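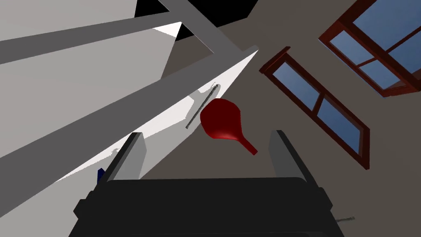 ## Keeping household records an adjuster can use

A home inventory shortens a property claim more than any other document the policyholder controls. The tips below apply to kitchens, workshops and utility rooms, where losses are usually made up of many low-value items.

**Work by storage location.** List contents drawer by drawer and shelf by shelf. Adjusters process a claim by room, and a list sorted by purchase date has to be re-sorted before it can be priced.

**Record model and serial numbers for anything with a plug.** On dishwashers the plate is normally on the inner edge of the door. On ranges, check behind the bottom drawer. Bench tools carry it on the motor housing or under the base.

**Group small goods.** Utensils, screwdrivers and drill bits can be entered as sets with one replacement cost. Any single item above $200 gets its own line.

**Know the basis of settlement.** Actual cash value deducts depreciation. Replacement cost usually pays in two stages, with the second payment released after the item has been bought. Keep the receipt for the replacement as well as the original.

**Check sublimits.** Many policies cap certain classes of property, tools used for paid work among them. If the cap is $2,000 and the workshop holds more, ask for a scheduled endorsement before renewal.

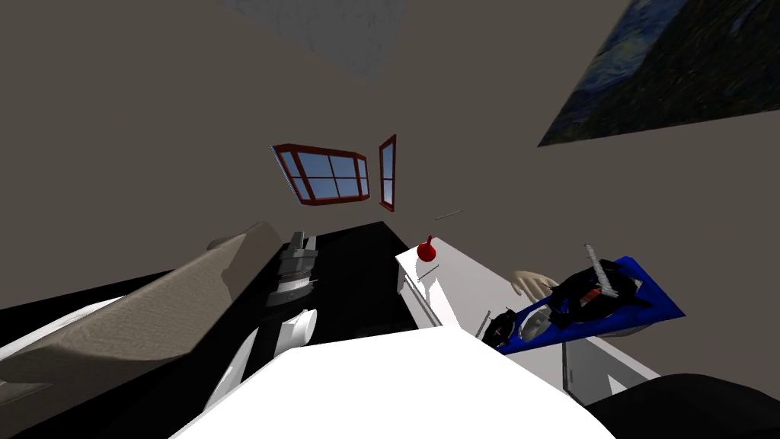 Seraina Rainer writes that the sublimit on her own policy applied per occurrence and included the tool chest itself, so the usable amount was lower than she had planned for. She suggests asking the agent to confirm in writing whether storage units count toward the cap.

That wording varies by carrier. The definition is generally in the special limits section, a page or two after the coverage limits.

**Store the list off the premises.** A copy in a kitchen drawer burns with the kitchen. Email it to yourself or leave a printout with a relative in another building.

**Log water shutoff details.** Note the valve location, the date it was last turned and the age of the supply hoses. Claims for gradual leaks are often denied, and a maintenance log helps show that a failure was sudden.

**Update on a fixed schedule.** Once a year in February is enough for most households. Allow 20 minutes per room, and up to 3 hours for a full workshop. Save each version under a new file name and keep the old ones.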